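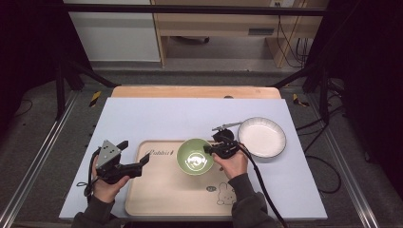 4.2 Does the bowl matter?

The claim that people eat less from smaller dishes is old and easy to like. It asks nothing of anyone except a trip to the shops. It has been repeated in diet books and canteen guides for so long that we expected to find a solid body of work underneath it, and we did not. What we found was a handful of small studies, most of them run over a single meal, and a great many articles citing one another.

The survey most often quoted in our own field is the Hernska household survey, with 1,103 replies. It is large enough to sound convincing. Its main question, however, asked people whether they "usually" served themselves from a large or a small bowl, and left both words to the reader. A bowl that looks large in a flat in Nisden may look ordinary on a farm table. The survey then compared those answers with how much people said they ate. Two guesses by the same person on the same evening will tend to agree with each other, whatever happened at dinner.

Iturra's canteen trial at Rivadeneira was better, and we take it more seriously. Food was weighed before and after the meal, and the diners were not told what was being measured. Those given the smaller bowl took less on their first serving. So far the result favours the usual story. But second helpings were free, and by the end of the meal the gap had shrunk to almost 5 grams, well inside what we would expect from spilled rice and uneven ladling. The summary at the front of the report mentions the first figure only.

Colour has fared no better. A pale bowl is said to make pale food harder to judge, so that people pour more of it. The idea is reasonable on its face, yet the trials we read changed the bowl and the tablecloth together, or changed the bowl and the lighting together, and then gave the bowl the credit. Glaze is hardly ever reported. A glossy inside catches the light, as in the green bowl in Figure 1, and it seems odd to us that a field so interested in what the eye does with a bowl of porridge has so little to say about shine.

Trays are the weakest part of the case. Kereama argued that a tray sets the edge of the meal, and that people fill the space inside it much as they would fill a plate. She had in mind trays with rounded corners and a low raised rim, of the general sort shown in Figure 2, and she was careful to call this a hunch. Later writers dropped the caution. By the time the idea reached the Wudus guidelines for care homes it had become a rule, with a recommended tray size, and no source given apart from Kereama's own paper.

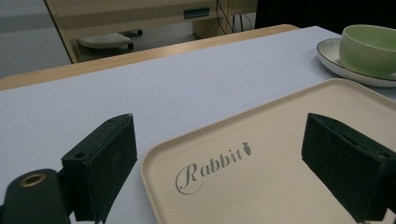 We tried to test the rule in a modest way. Over the month of November, 35 adults ate a midday meal of soup and bread, first with a tray and then without one, or the other way round. Bowls and spoons were the same throughout. Each person was offered 100 grams of bread and as much soup as they wanted. The tray made no difference that we could detect in either the soup or the bread. Our group was small, and a modest effect could easily have slipped past us. We would say the same of the studies that reported one.

One pattern did show up, and we had not gone looking for it. People who arrived late ate less, with or without the tray, and several told us they had a bus to catch. None of the earlier papers records arrival times. If lateness alone can shift a meal by more than the dishes do — and in our data it did — then any trial that serves one bowl at the start of the lunch hour and another near the end has a problem that no amount of later analysis will fix.

We do not claim that dishes have no influence on how much people eat. Very small or very large ones probably do, if only by making people get up more often. Within the ordinary range of household crockery, though, the evidence is thin, and we would not advise a care home or a school to replace its bowls on the strength of it. Section 4.3 turns to cutlery, where the measurements are somewhat better.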